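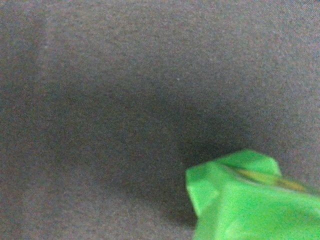 A reader of my last column wrote to me that gray cloth is the color of giving up. She bought a dark gray cover for her sofa four years ago, she said, and from that day she stopped cleaning it, because it never looked dirty. "You praise it," she wrote, "but you only praise that it hides."

I thought about this letter for the whole of Monday, and I want to answer it with respect, as I think she is half right.

In my country, when I was a child, the good furniture was covered with something light. Cream, or a yellow like weak tea. We were not allowed to sit on it with food, and in fact we were almost not allowed to sit on it. The light cover was a kind of promise to the guests that the family was clean. I remember much more of the rules than of the sofa.

When I moved into the apartment on Drilley Street I bought gray. The shop was called Histelon and the salesman had a book with 137 samples of fabric, and I must say that a large part of them were gray. I chose a dark one with small lighter flecks in it. I paid more than I wanted. Since then I eat on my sofa, I read there, I put down on it whatever I have in my hands when I come home.

Now, what does such a cloth hide? It hides dust, gray on gray. It hides the shine that comes where people sit. It does not hide white lint at all, and this is where I disagree with my reader. One small white thread on dark gray I can see from the door, and I go and pick it up. It also does not hide anything with a strong color. A bright green piece of wrapping left on gray cloth is much louder than on a cream one. My mother's cream sofa could have a cream button lost on it for two years, and it did.

So I would say that every color hides its own kind of dirt and shows the others. We choose which one we prefer to meet. The people who sell furniture do not speak like this. In the Majimbun catalog, which comes through my door every November, the gray covers are called "forgiving." I do not like this word. A cloth has nothing to forgive me. If I spill soup, the soup is in the cloth, also when I cannot see it, and my reader is correct that I should wash the cover on some regular day and not wait until my eyes complain. I have started to do it on the first weekend of the month. The water which comes out is not nice to describe.

But I will not go back to the light colors. A home where one must be afraid of the seat is, in my opinion, a badly arranged home, even if it is very clean. I prefer to own a thing that lets me sit down first, and then to do my part with the brush and the washing machine. To my reader I would suggest to keep her gray cover and to take it off this week. It probably has a zipper at the back. Mine has, and it took me up to an hour the first time to get the corners on again.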